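The Last Shelf at Saarela

My aunt kept the teaching lab at Saarela for 29 years, and when she finally agreed to retire she asked me to come and help her clear it, mostly, I think, so she would have somebody to tell it all to. I came up in February with two sweaters and a thermos, expecting boxes. What I got was stories, and the boxes had to wait their turn.

Every drawer had one. There was the balance from Dindden that never forgave being moved, and the winter the pipes froze and the whole class did their sums in mittens. She would pick a thing up, turn it over, smile at it, and put it right back where it had been, and I would quietly move it to the carton when she went to fill the kettle.

By the second afternoon we had come down to the racks. The old metal one had been there before her, she said, and she had learned on it as a girl, dropping her tubes in one by one with her tongue between her teeth. The orange ones came later, when the school had a little money for once, and she had thought them terribly loud – like traffic cones, she said – until the children started fighting over who got to use them.
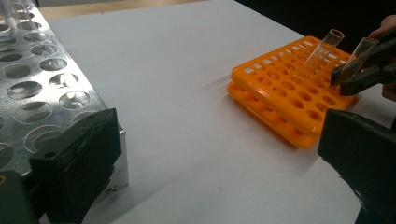

The metal rack and the orange pair, on the white table.

"You take those," she told me, and I said I had no earthly use for a test tube rack, and she said neither did she, dear, and that had never been the point. So I wrapped the orange ones in my spare sweater. She carried the metal one out to the car herself, held against her coat with both arms, and she kept it on her lap the whole way home to Jurum.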